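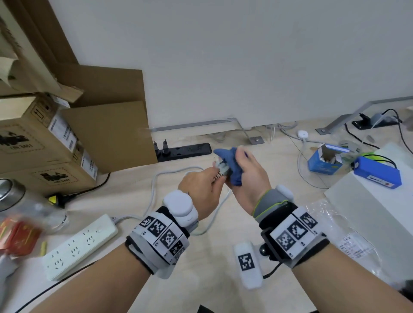

Home | Talks | Notes | Archive | Contact

Filed under: Community, Forums, Talks

Keeping the old threads: speaker notes

December 16, 2021

These are the notes I talk from, tidied up a little so they can go on the site. The parts in brackets are reminders to myself and you are welcome to skip them.

[Wait for the back rows to settle. Water. Check the clock.]

Good evening, and thank you for coming out so close to the holidays. I know what this week is like, and I know there were easier things to do tonight than listen to a person talk about moving a message board from one piece of software to another. I'm very glad you picked this one!

So, the board I look after is called Jostia. It's a forum for people who fix up and sail small boats, mostly on lakes, mostly badly (I include myself). It isn't big. We have around 300 people who post in a normal month, and a good many more who read and never say a word, and I'm fond of those people too, because every so often one of them turns up with a first post that begins "I've been reading for years" and then answers a question that had been sitting there unanswered since spring.

In May we moved the whole thing from Rao, the old forum package it had been running on, to Bindby. Tonight I want to talk about what happened to the old threads when we did that: what we kept, what we lost, and what I'd do in a different order if somebody handed me another forum tomorrow. Please don't hand me another forum tomorrow.

[Slide 2. Don't read it out.]

Let me start with why we moved, since I always want to know that when I'm sitting where you are. Rao had stopped getting updates. It still ran, and it ran fine most days, but every time our host upgraded something underneath it, some small part would fall off. First it was the search. Then the little emails that tell you somebody has replied. I patched the emails myself over a long weekend and felt very clever, and then they broke again, and I felt less clever and started reading about other software.

I looked at a few choices and settled on Bindby, for two reasons I'll own up to. It had an importer that claimed to read Rao databases, and the demo looked pleasant on my phone. I'd like to tell you there was a spreadsheet. There was a page in a notebook with some arrows on it.

[Slide 3, the links.]

Now, the importer. It did very well with the plain stuff. Posts came over, names came over, dates came over once I had the time zone set right (set the time zone before you import, please, or every conversation you have will look like it took place at four in the morning). Where it struggled was with links between threads.

On a forum that's been going a while, people point to each other's posts all the time. Somebody asks how to fix a soft spot in a deck, and instead of typing it all out again, one of the regulars drops a link to the long thread where it was worked out the first time. Those links are how the place remembers things. And every single one of them was written in the old address style, with a thread number at the end, and Bindby gives threads brand new numbers and puts the title in the address.

So on the first test run, all the posts were there and hardly any of the links between them worked. It was like having a library where the books are fine and the card catalog has been shuffled.

What I did was ask the importer to keep a table, old number on the left, new number on the right. It has a setting for this, off by default, two screens down under "Advanced." Turn that on! With the table in hand you can write a redirect rule so that anybody who arrives at an old address gets sent along to the new one, and that takes care of bookmarks and search engines as well as the links inside posts. I'd leave the text of the posts alone. I did try rewriting the links inside the posts on a test copy, and it chewed up some quoted text in a way I was still finding days later. A redirect leaves everything as people wrote it.

[If anybody looks lost here, do the post office comparison: forwarding your mail versus writing to everyone who ever had your address.]

After the redirects were in, I made a list of the 1,000 most visited old threads and had a script try each one. 94 of them came back with an error. Most turned out to be threads that had been merged years ago, so the old number pointed at something that had already moved once. I fixed those by hand, in the evenings, with the radio on, and I won't pretend I didn't enjoy it. You end up reading. There's a thread about naming boats that I must have gone through start to finish when I was only supposed to be checking its address.

[Slide 4, pictures inside posts. Slow down, this is the sad one.]

The part that didn't go well was photos. For a long time Rao wouldn't let people upload anything of any size, so our members did the sensible thing and put their photos on free hosting sites and linked to them. Some of those sites are gone. Some are still there and want you to pay before they'll show the photo anywhere else. So we have these lovely repair threads where the writing says "see how the grain runs here" and there's a little gray box.

Moving didn't cause that, but it made us look at it. I put up a post asking people to check their old threads and upload the originals if they still had them, and I gave them seven weeks. I should have asked a year before. A few people did a wonderful job and brought back whole build logs. Others had changed computers, or had drifted away from the board altogether, and for those threads there isn't much to be done.

If you run a forum and you take one chore home from tonight, let it be that one. Go and find out where your members' photos live. It doesn't matter whether you're planning to move.

[Slide 5, people.]

I also want to say a bit about telling people, which I did poorly the first time and better the second.

My first announcement was long. It explained databases. It had headings! Hardly a soul answered it, and I took that to mean everyone was fine with the plan. Then I switched the test board on for an afternoon, and my inbox filled up with people asking where everything had gone. They hadn't read the long post, and I can't blame them.

The second announcement said: the board will be closed this weekend, your password will stay the same, and here is the thread to post in if something looks wrong on Monday. I pinned it, I put it in the newsletter, and I put a line of it across the top of every page. That worked much better. The "something looks wrong" thread got very busy, which cheered me up, because it meant people knew where to go.

The commonest complaint, by the way, was the color of the unread marker. It used to be orange and now it was blue. I changed it to orange. It took a minute, and I got more thanks for that than for the redirects.

[Skip the part about private messages if it's past half past. Short version: import them, and tell people you are doing it.]

A word on keeping the old board. I have a read-only copy of the Rao version on a drive at home and another with a friend over in Fellton. It can't be reached from the web and I don't plan to change that. But twice since the move I've had to go back to it to see how a post looked before, and both times I was very happy to have it. Keep yours for longer than you think is reasonable. Disks are cheap.

[Questions. They'll ask about spam sign-ups, they always do. Answer: one question on the sign-up form about boats, changed every so often, and a first post held until one of us has read it. Don't get drawn into the chat app argument.]

[Redirect rule and the announcement text are on the handout. Leave the spare copies by the door. Bring the extension lead home this time.]

We use cookies to remember your settings and count visits. Accept | Manage preferences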